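Ornard Museum of Everyday Things
Learning pages for ages 8 to 11

Packaging: why things come in wrappers and boxes

Nearly everything you buy in a shop has something around it. Biscuits come in a packet, toothpaste comes in a tube inside a carton, and a new pair of shoes comes in a box with thin paper. All of these are called packaging. This page explains what packaging does, how it is made and what should happen to it when you have finished with it.

What is packaging for?

The first job of packaging is to protect. Food must be kept clean and dry, and fragile objects must be kept from breaking. A crisp that is left in the open air soon becomes soft, as it takes in water from the air. Inside a sealed packet it stays crunchy for many weeks.

The second job is to hold things together. Imagine carrying 100 drawing pins home in your hands. A small box makes this safe and simple.

Packaging also gives information. It can tell you what is inside, how much there is, who made it and how to use it. On food, it must list the ingredients, which is very important for people with allergies.

A short history

Long ago, people wrapped food in large leaves or carried it in baskets, clay jars and animal skins. Later, shopkeepers kept flour, tea and sugar in big drawers and sacks. They weighed out what each customer wanted and folded it into a paper bag.

Our museum looks after the records of the Odukoya grocery shop, which stood in Utport High Street. The shop had 36 drawers behind the counter, each with a painted label. Visitors can open 14 of them in the Shop Gallery and smell what is kept inside.

How is a carton made?

A carton begins as a flat sheet of card. The words and pictures are printed first, while the sheet is still flat. A machine then cuts out the shape and presses lines into it, so that it will fold neatly. This flat shape is called a net, and you may have met the same word in mathematics lessons. Finally, the sides are folded up and one edge is glued.
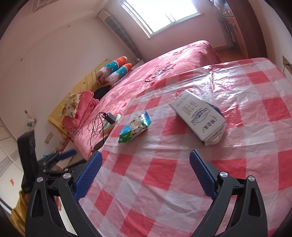
A printed paper carton and a small crumpled packet on a checked cloth.

Reading a package

Packages travel all over the world, so the writing on them may be in Chinese, Arabic, French or any other language. Pictures help when we cannot read the words. A drawing of a wine glass on a large box means "fragile", and an umbrella means "keep dry". Two arrows pointing upwards show which way up the box should stand.

What happens afterwards?

Clean, dry card can usually be recycled. It is mixed with water until it becomes a soft pulp, and the pulp is pressed into new sheets. Thin plastic is more difficult to recycle, and the rules are different from town to town. Ask an adult to help you find the rules for your area.

Try it yourself

Find an empty carton and ask permission to use it. Carefully open the glued edge and lay the card flat. Draw around it on plain paper, cut out your shape and fold it into a new box. You may then design your own label.

Words to remember

Carton: a light box made of card or paper.
Net: a flat shape that folds up to make a solid one.
Pulp: a soft, wet mixture used to make paper.

Text by Morenike Igwe. Checked by Ibrahim Lawal, Schools Officer.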